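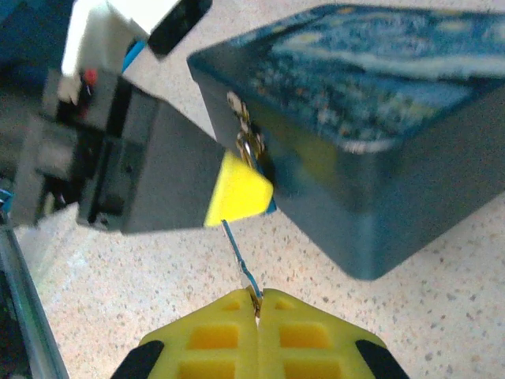 Ticket 203 – Skandeck two-arm kit, key slips in fingers
Opened by: Sepehr Ahmadpour, Stustton
Handled by: Graciela Espinoza, Zamani support
Product: Skandeck with yellow lattice fingers
Status: Waiting on customer

Reported
Lock-and-key task on the tin box. One arm braces the box at the front by the latch, the other holds the key. In 18 of 50 runs the key turned in the fingers before it reached the lock. Fingers are the set that shipped in February.

Reply 1 (Graciela)
Grip point looks fine to me, key is right at the tips. Please send the grip force setting for the key arm and the firmware build. Also check the two finger screws on each side.

Reply 2 (Sepehr)
Build 122. Force was at the default. Screws on the key arm were loose on one side, tightened now. Still slips, less often.

Reply 3 (Graciela)
Default is too low for thin metal parts. Raise it one step at a time and stop if the fingers start to bow. Rerun the wrist calibration after – it does not carry over when the screws have been moved. I am sending a pair of the softer tips from Skastonstead, no charge.

Next step
Customer to repeat the 50 runs with the old tips first, then the new ones, and post both logs.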